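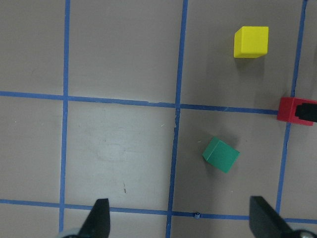
Slide 1. Blue tape on a gray tabletop, and three blocks.

Okay, wait for people to sit down. Drink water. Say hi.

So I'm going to talk about garden planning today, and mostly about squares. If you came for roses, I'm sorry, I've got maybe one minute on roses and it's near the end.

Start with tape. I love a grid made of tape. Before I dig anything I lay the bed out small on a table, and I push stuff around in the squares until I stop changing my mind. Yellow can be squash, green can be lettuce, red is always tomatoes. You don't need software. You don't need graph paper either, though I went through a graph paper phase and still have the notebooks.

Ask for hands: who planted more than they could eat last summer? (Every hand goes up at this one. Let them laugh, don't rush.)

Slide 2. My first plot.
This was at Vamar, the community garden down by the rail yard. I rented 2 plots my first year, which was one too many. I planted in long rows like my grandparents did on the farm. Long rows are great if you have a tractor and a family of nine. I had a trowel and a bad knee. By July the paths were all weeds and I couldn't reach the middle of anything without stepping on something I liked.

Tell the zucchini story here if the room's awake. Short version: went away for a week, came home to one the size of my arm, left it on a neighbor's porch, it came back.

Slide 3. The reach test.
Stick your arm out. Go on, everybody do it. However far you can lean over and still pull a weed comfortably, that's half the width of your bed. For me that's two feet, so my beds are four feet wide. If you only get to the bed from one side, say it's against a fence, then it's one reach wide and that's that. I know folks who built beautiful six-foot beds out of cedar and then laid a plank across the middle to kneel on. Measure your arm first!

Slide 4. Squares.
Divide the bed up. One foot squares are the usual thing, and they work fine. I go a little bigger for peppers. One tomato gets its own square and honestly wants the neighbor's too. Lettuce, four to a square. Carrots, sixteen, and thin them even though it hurts. String works for marking, so do old blinds. My string is never straight and the beets have not complained.

Slide 5. What it gave me.
I kept records at the Cruickshank Street garden, where I moved after Vamar. 21 squares in the first bed. I wrote down everything I picked for one season, down to the single radish, and it came to 979 things, if you count a handful of basil as a thing. (Somebody will ask about the cherry tomatoes. Yes, each one. It was a long summer.)

The part I care about on this slide is the bottom line of the chart. Kale did half the work and took up hardly any room. The corn took four squares and gave us one dinner. I haven't grown corn in that bed again, but if you've got the space and you love it, plant your corn and don't listen to me.

Slide 6. Swapping.
When a square is finished, pull it, throw in a scoop of compost, and put something else in that same afternoon. Don't wait for the whole bed to be done. My order goes peas, then beans, then spinach. Garlic goes in October wherever there's a gap. I used to draw up a four-year rotation plan and I've never once followed it past the second spring, so now I just try to avoid putting tomatoes where tomatoes were.

Slide 7. Irkita.
Talk slower here, this is the bit people want. Irkita is the school garden we started on what used to be a parking strip. Raised beds, same squares, each kid gets one. They get to pick what goes in it, and yes, one year we had a whole lot of pumpkins. We let them run over the sidewalk. Mention the waiting list. Mention we need hoses, good ones.

Slide 8. Roses, as promised.
Give them their own bed. Prune in February where we are. Moving on.

Slide 9. Handout and seeds.
The planting chart is on the back table next to the Zunlow seed packets. Take two packets each, more if there are any left when we stack the chairs. The chart has spacing on the front and our frost dates on the back. The print is small, so I brought a few big copies too.

Questions. If it's about slugs, go ahead and ask, but I'm going to say beer in a saucer. If it's about tomatoes splitting, it's the watering, try to keep it even. Repeat the question into the mike because the back row can't hear.

Finish by 8:00 so they can lock up.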